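Cleaning and drying bottles for training rides

Rinse a bottle within an hour of finishing the ride. Carbohydrate mix left overnight forms a film that a quick swill will not shift, and the valve is where mould starts.

Pull the valve out of the cap if the design allows it. Soak cap, valve and bottle for 6 minutes in hot tap water with a drop of washing-up liquid, then work a narrow brush round the thread. 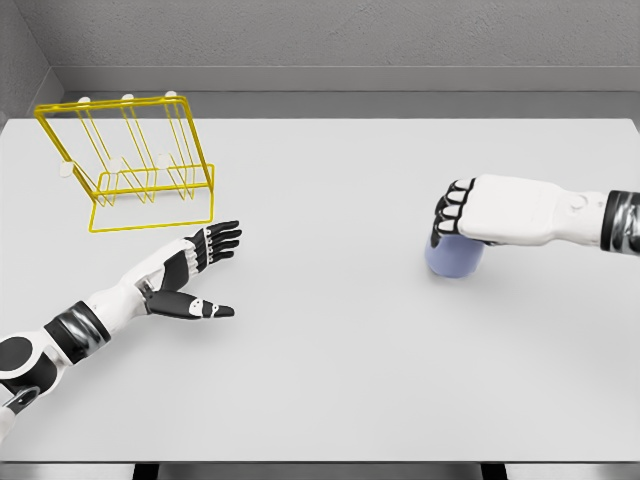 Yellow wire rack and pale blue cylinder on a light grey tabletop.

For a stale smell, dissolve a level teaspoon of bicarbonate of soda in 200 ml of warm water, shake, and leave overnight with the cap off. Do not use boiling water on soft bottles – the wall deforms and the cap will no longer seal.

Dry everything upside down with a gap beneath the neck. A bottle stood flat on a worktop traps moisture and will still be damp at the next session.
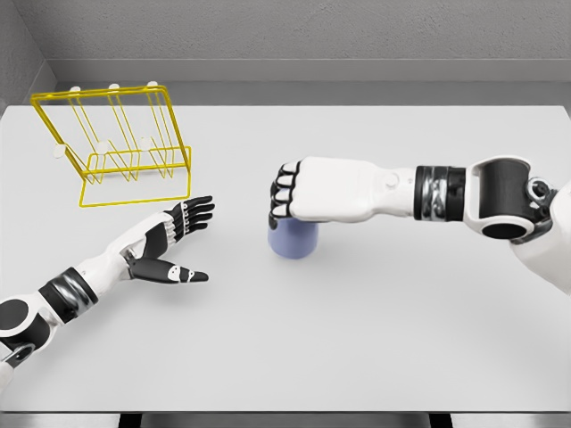 Caps dry more slowly than bottles, so keep them apart until both are done. Dirk Dekker at the Tapia club shop stores his with the lids off all winter and refits them in February.

Replace any bottle with a scratched interior. Scratches hold residue that a brush cannot reach. Spare valves for the Prokodora bottle are sold separately, part number 2739.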